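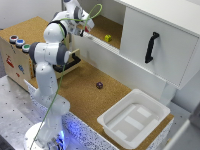
Print this page | E-mail this page

Welleso Reading Fund: Progress Report, January through June

This report covers the first half of the grant for the Prasertsri Letters project, in which writers tell teenage readers about the books that got them started. The grant pays for the essays, the printing and the school visits.

Essays. We asked 40 poets and novelists for a short piece on one book they read before they were twenty. Most of the pieces are in and edited. A few writers changed their book partway through, and we let them. Poetry was chosen more often than we planned for, and short stories less often. We have moved the poetry essays into a section of their own so they don't crowd out the rest.

Permissions. This has been the slow part. Several essays quote whole stanzas, and each quotation has to be cleared with the publisher. Two requests are still open. If they are refused, the writers have agreed to paraphrase.
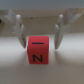
Printing. The book is now set at 196 pages, a little longer than the estimate in our application. Ativness Press has held its price on the condition that we drop the colored endpapers. We accepted. Proofs are due back in August.

School visits. Writers visited classes in the Wusach district in March and April, and 651 students attended. Teachers asked for the essays ahead of time, which we had not thought to offer. In the fall, each class will get its essay two weeks before the visit. One visit was canceled for snow and has been moved to October.

Spending. Writers' fees and travel are on budget. Permissions are over, and we have covered the difference from the line for publicity. We are not asking for more money at this time.

Next period. We expect to finish permissions in July, print in September and mail copies to the schools before the October visits. The next report will include the teachers' written comments.

Contact | Copyright Prasertsri Letters | Back to top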